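Print this post | E-mail this to a friend

2019-05-19

Open day at Gudik

I have wanted to get inside the Gudik building ever since they put the sign up, mostly because the sign says ROBOTICS and the building used to sell carpet. In January they announced an open day. I put it on the calendar and then spent months telling people about it, including several who had not asked.

It's out in Breswood, past the tire place. Parking was on the grass. At the door you got a sticker and a choice of two tours, the Lacroix room or the Delen room, named after the two things Gudik makes. Lacroix is an arm that sorts small parts into trays. Delen is the software they use to try out a robot in a made-up house before they let a real one loose in an actual one. The Lacroix line was out the door and full of children, so I picked Delen.

I'll say a little about Lacroix anyway, since I caught the end of it later. It picked up a bolt. It put down the bolt. The applause was out of all proportion, and I joined in.

The Delen room had 21 folding chairs and a big screen, and a young engineer with a clicker who had clearly given this talk several times already that morning. She explained that the robot in the simulation has two arms on a wide body and that everything on screen would be from its point of view, more or less. The job for the day was getting through a doorway. I have managed this myself most mornings, so I felt well prepared.

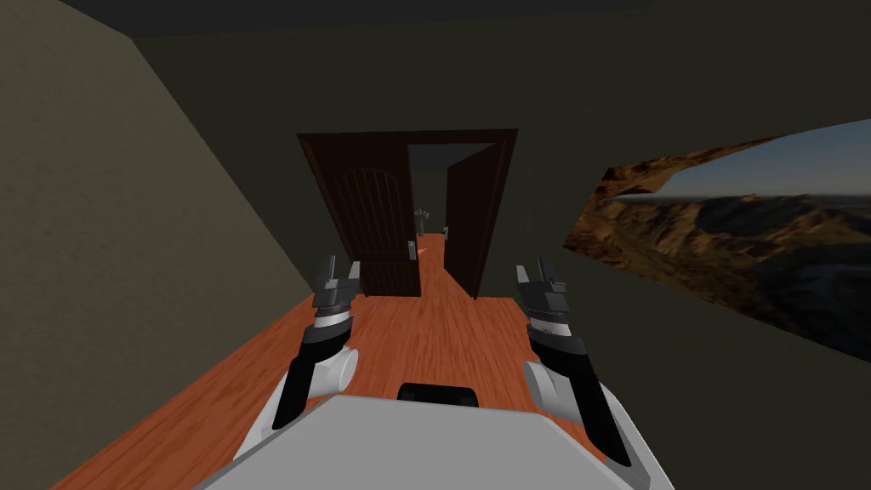 Delen, facing the double doors with both grippers open. Hallway beyond.

A doorway is harder than I'd assumed. The robot has to work out how wide the opening is, where the door leaves have ended up, and what to do with its elbows. She told us it had been through 3,000 practice runs, and that in the early ones it liked to drive straight into the door frame and then keep driving. A man behind me said he'd had a roommate like that.

What I couldn't stop looking at was the decorating. Somebody had to choose that wood floor, and put a nice arched panel in the door, and then hang an enormous desert canyon on the wall for a robot that will never go on vacation. I asked about the canyon. The engineer said they change the pictures and the wall colors so the robot doesn't get too used to one room. A perfectly sensible answer, and I was a bit let down by it — I'd been hoping someone at Gudik just really liked canyons.

Then they let people try. You got a game controller and 2 minutes to steer the thing yourself. I went 13th in line and spent most of my turn finding out which stick was the left arm. It was the other one. By the time I had that settled I was wedged against a wall at an angle the engineer called "interesting," and the kid after me went down the hallway like he was late for lunch.

Refreshments were in the old carpet showroom, on the old carpet. The coffee was served by a human being and was lukewarm. I took a brochure, and a pen that already doesn't work.

They say they'll do another one next year. I'd go back, and I'd get there early enough for the bolt.

Print this post | E-mail this to a friend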